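Stitesmont tableware shop to sell its plates one at a time

STITESMONT – Shoppers who break a dinner plate will no longer have to buy a new set to replace it. Theodorakopoulos, the tableware store near the river end of Main Street, says it will start selling its everyday plates singly in May, in any color and any number.

The change covers the store's Jasta line, a plain round plate that has been on its shelves in boxed sets for several years. Until now the plates came only in matching boxes, one color to a box. Customers who wanted a mixed table had to buy several boxes and put the extras away in a cupboard, or find a friend willing to split them.

The store said the request came up at the counter more than any other. It put out a comment card over the winter and got 437 of them back. Of those, 195 asked for single plates or for a way to mix colors. The next most common request was for a deeper soup bowl, and the store said it is still looking into that one.

Under the new system, plates will be stacked by color on open shelving along the back wall. Shoppers will take what they want and carry them to the register, where they will be wrapped in paper. Boxes will be handed out for larger orders. The price per plate will be the same for every color, and a plate bought singly will cost no more than it did as part of a set.

Boxed sets will stay on sale for those who want them. The store said many wedding customers still prefer to buy that way, and its gift registry is built around full sets. Registry customers will be able to add single plates to a list starting in the summer, once the computer side of it has been worked out.

The colors are soft ones for the most part. Pink, peach, mint and sage sit alongside a cream, a white and a gray-blue, with one very dark green at the other end of the range. The store said the dark green has been slow to sell by the box but gets picked up and looked at more than the rest. It expects people to buy one or two of them to go with the paler plates.

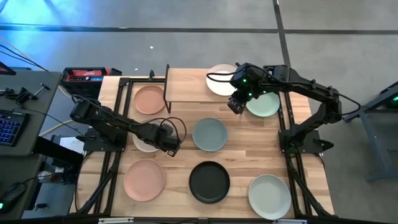
Round plates in muted colors on a wooden table, with a white one on the raised shelf at the back.

All of the plates have the same shape, with a flat center and a slightly raised rim, so colors can be stacked together in a cupboard. That was part of the reason the store picked this line to sell singly. Two of its other lines have had small changes in size over the years, and older plates do not always sit well on newer ones.

The first delivery for single sale will be 600 plates. They are coming through Fultik, the wholesaler that has supplied the store with the line from the start. Fultik normally ships by the boxed set and has agreed to pack this order by color in larger crates. The store plans to unpack 400 of the plates for the opening and keep the rest in the stockroom so that it can refill whichever colors go first.

How the colors will sell is the main open question. With boxed sets, the cream has always done best, and the store reorders it more often than any other. Single sales could go a different way. Staff have been told to keep a tally by color for the first two months, and the next order will be based on that.

There will be a table near the front door where shoppers can lay plates out next to each other before buying. The store tried a smaller version of this last fall, with one plate of each color on a stand by the window, and found that people spent a good deal of time moving them around. Some asked to see them next to a tablecloth or napkin they had brought from home. The new table will be long enough for a few full place settings, and customers are welcome to bring their own linens.

Returns will work a little differently for single plates. An unused plate can be brought back with a receipt and exchanged for another color at any time of year. Cash refunds will be given only on boxed sets, as before. Chipped plates cannot be exchanged unless the chip was there at the time of sale, and the store asks customers to look over the rims before leaving the register.

Customers who already own plates from the line can match them to the new stock. The store said the glazes have stayed the same, though plates that have seen years of use may look a little duller next to a new one. It suggests bringing an old plate in and checking it in daylight by the window. A color that is out of stock can be put on hold, and the store will call when it comes in.

Side plates and bowls in the same colors will still be sold only by the box for now. The store said it wants to see how the dinner plates do before making more room on the back wall, which was cleared of glass pitchers and cake stands to make space. Those have been moved upstairs, and what is left of the older pitchers is marked down while they last.

The shelving is going up this month. The back third of the store will be closed to shoppers while the work is being done, and the kitchen linens normally kept there can be found beside the stairs. The front door, the register and the gift wrap counter are open as usual.

Theodorakopoulos opens at 10 a.m. and closes at 6 p.m. On the first morning of single sales it will open an hour early, at 9 a.m. Parking is free in the lot behind the building, which is reached from the alley. Orders of more than 20 plates should be called in ahead so they can be boxed before pickup.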